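Start Verein Termine Protokolle Kontakt

31. Mai 2026
von der Schriftführung

Protokoll der Mitgliederversammlung, Kleingartenverein Nyaga

So, ihr Lieben, ich habe wieder mitgeschrieben und tippe das gleich heute ab, solange ich meine Schrift noch lesen kann. Beginn war um zehn, na ja, eher Viertel nach, weil vorne noch Stühle fehlten. Anwesend laut Liste: 23 Stimmberechtigte, damit waren wir beschlussfähig. Das Protokoll vom letzten Mal ist ohne Änderung durchgegangen, was mich persönlich gefreut hat (beim vorletzten hatte ich ja die Wasserpreise verdreht).

TOP 1 Wasser

Die Hauptleitung am Südweg ist seit April dicht, die Firma Direro hat das Stück hinter dem Kompostplatz ausgetauscht. Die Rechnung kam auf 3.000 Euro und wird aus der Rücklage bezahlt. Es gab Murren wegen der Anfahrtspauschale, ich habe auch gemurrt. Trotzdem einstimmig angenommen. Wer an seiner Parzelle noch den alten Absperrhahn mit dem roten Rad hat, meldet sich bitte bei mir, die sollen im September alle zusammen getauscht werden.

Dann kam die lange Debatte über die Sprengzeiten. Bisher gilt: mittags kein Rasensprenger. Ein Antrag wollte das auf den ganzen Tag bis 19 Uhr ausdehnen, ein zweiter wollte es komplett streichen. Wir haben gefühlt eine Ewigkeit geredet, über Tomaten, über Hortensien, über den Sommer vor drei Jahren, und am Ende bleibt es, wie es war. 17 Stimmen dafür, der Rest dagegen oder enthalten.
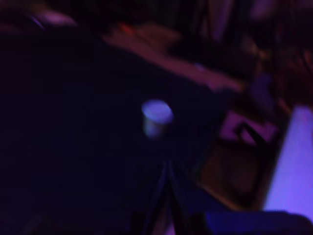 Frage aus der Versammlung: Zählt die Tropfbewässerung auch als Sprengen?
Antwort des Vorstands: Tropfschläuche sind von der Regelung ausgenommen und dürfen auch mittags laufen, solange sie an der eigenen Wasseruhr hängen.

TOP 2 Hecken und Wege

Die Heckenhöhe zum Hauptweg bleibt bei 1,20 m. Ich weiß, ich weiß, das steht jedes Jahr hier. Bei der Begehung sind wieder etliche drüber gewesen, meine eigene leider auch (ist inzwischen geschnitten!). Post bekommt diesmal noch keiner, bei der nächsten Begehung dann schon.

Der Kies für den Nordweg wird bei Traramix bestellt, die kleinere Körnung, damit man mit der Schubkarre durchkommt. Geschaufelt wird in Gemeinschaftsarbeit, Stunden werden wie üblich angerechnet. Schaufeln bitte selbst mitbringen, von den vereinseigenen haben zwei keinen Stiel mehr.

TOP 3 Sommerfest

Ja, es findet statt, und ja, wieder auf der Wiese! Grill, Kuchentisch, Flohmarkt wie gehabt. Über die Musik wurde abgestimmt: ab 22 Uhr leise, ab 23 Uhr aus. Die Lichterkette wollten einige lieber bunt, andere lieber warmweiß, das haben wir vertagt und ehrlich gesagt war ich froh drum. Salatliste hängt am Schaukasten, bitte nicht wieder nur Nudelsalat.

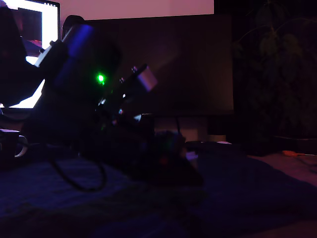

Grünes Lämpchen, blauvioletter Schimmer.

TOP 4 Verschiedenes

Der Häcksler von Trelik ist aus der Wartung zurück und kann wieder ausgeliehen werden, Schlüssel wie immer gegen Unterschrift. Bitte keine nassen Efeuranken reinstopfen.

Auf Parzelle 112 wird im Herbst ein Pächterwechsel fällig. Die Warteliste wird der Reihe nach abgearbeitet, Vordrängeln bringt nichts, Kuchen auch nicht. Die Laube dort wird vorher noch geschätzt.

Außerdem wurde angeregt, am Tauschregal ein Dach anzubringen, weil die Saatguttütchen bei Regen aufweichen. Fanden alle gut, Bretter liegen noch im Schuppen, es fehlt nur Dachpappe. Wer einen Rest übrig hat, gerne vorbeibringen.

Ende kurz nach zwölf. Nächste Versammlung im September, der Termin kommt an den Schaukasten. Und wer den blauen Regenschirm vermisst, der hängt bei mir am Gartentor.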